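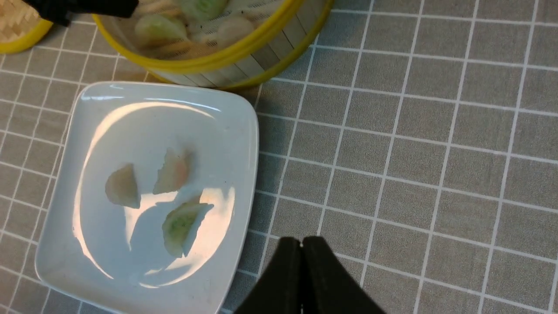

Do I really have to season a bamboo steamer before using it?

sondness

I bought a Nandalier steamer at Tirnberg last April for 19 dollars and it has sat in a cupboard ever since, mainly over the leaflet that came in the box. It says to soak the steamer overnight, steam it empty three times, rub it with tea leaves, and then "let the bamboo rest." Rest from what?

Then there's the matter of liners. The same leaflet wants me to buy their paper rounds, 500 to a pack. My mother lined hers with cabbage and I never heard a complaint. I only want to make frozen dumplings on a weeknight. How much of this is necessary and how much is someone trying to sell me paper?

hegarty

Most of it is ritual, in my opinion. Rinse it, steam it empty for 15 minutes so the new-bamboo smell goes into the kitchen and stays out of your dinner, and you're done. I've skipped even that and my food tasted a bit like a garden shed the first time, then it was fine.

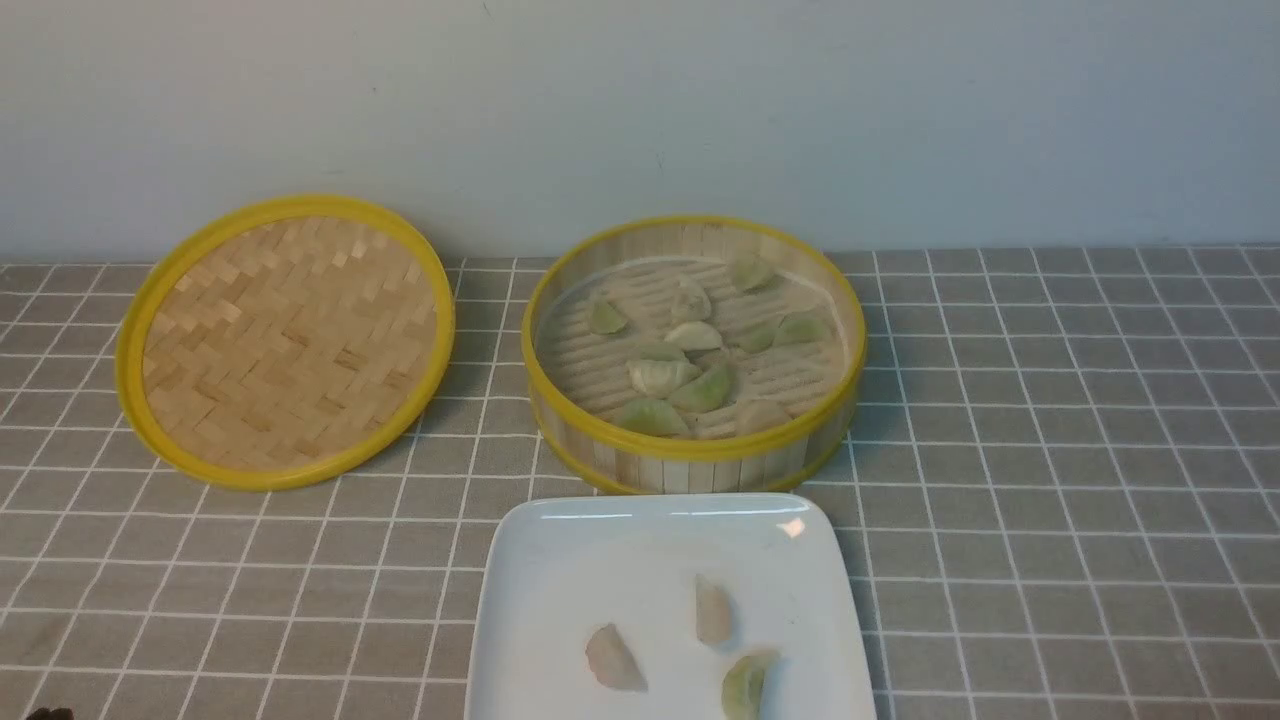

What I would take seriously is drying. A bamboo steamer put away damp will grow black spots, and no amount of tea leaves at the start is going to stop it. Stand the parts up somewhere with air moving and leave them until the next day. Don't trust the back of a warm oven either - I warped one that way.

As for liners, you do need something, or the skins will tear when you lift them. It doesn't have to be theirs. Cabbage works. So does lettuce, though it goes slimy. Parchment with holes punched in it is fine too. Cloth is what I use most, damp and wrung out, and I've yet to be persuaded that the expensive kind does anything the cheap kind doesn't.
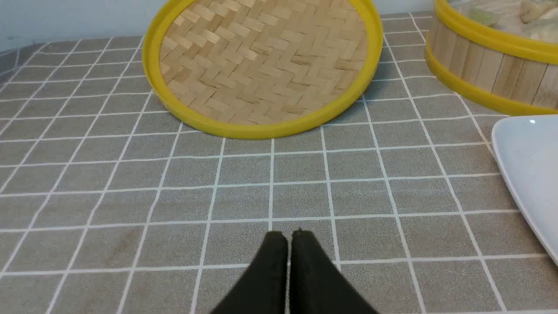 Can you wash it with dish soap?

A drop on a brush won't ruin it, but hot water is usually enough, and soaking it in suds is a bad idea. Bamboo holds on to the smell and you'll get it back with the steam. 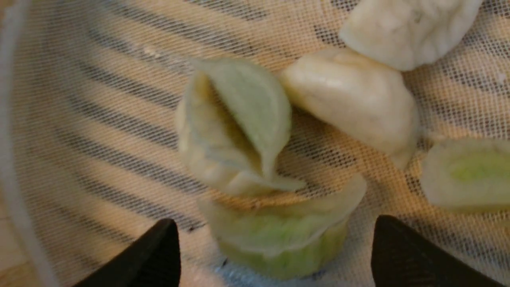

mostly_leftovers

Never seasoned mine. Never bought liners. It's fine.

One thing I'd add: leave space between the dumplings. They swell, and once two of them touch you've got one large dumpling with a hole in it. People blame the steamer for that. Also ignore anyone who says to thaw frozen ones first. I tried it after reading it on a package and got paste. Straight from the freezer, couple of extra minutes, check one before you turn the heat off.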